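Tekside Operations Board > Incident Reports > Right arm stop during bucket task

Åsmund Torvik
20 Aug 2022
I wish to report a fault on our two-arm station. During cloth sorting from the bucket, the right gripper failed to open on command and the controller posted code 441. The arm held its position until power was removed. The log shows 60 cycles completed before the stop. No injury occurred.

kadine_support
Thank you for the report. Code 441 indicates a lost signal at the gripper. Please inspect the cable for strain and replace it if the connector is loose.

shim_ops
I must disagree. We recorded the same code with a new cable. The cause was the grip force limit, which had been set to 200. The limit should be reviewed first.

kadine_support
Both checks are reasonable. The cable check requires no change to settings and should come first.

Åsmund Torvik
The station will remain out of service until both checks are complete. I have also asked that all persons stay outside the reach of the arms while power is on. The layout at the station is as follows.
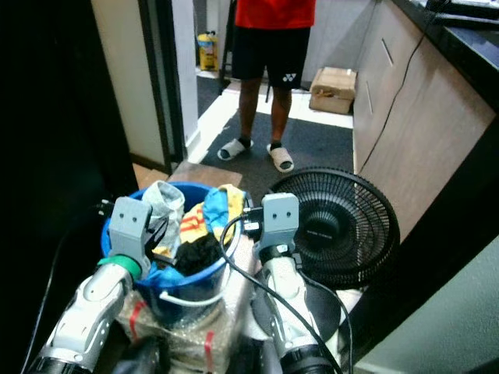
I will post the results in this thread once the cable has been inspected.

Contact the moderators | © 2022 Tekside | Back to top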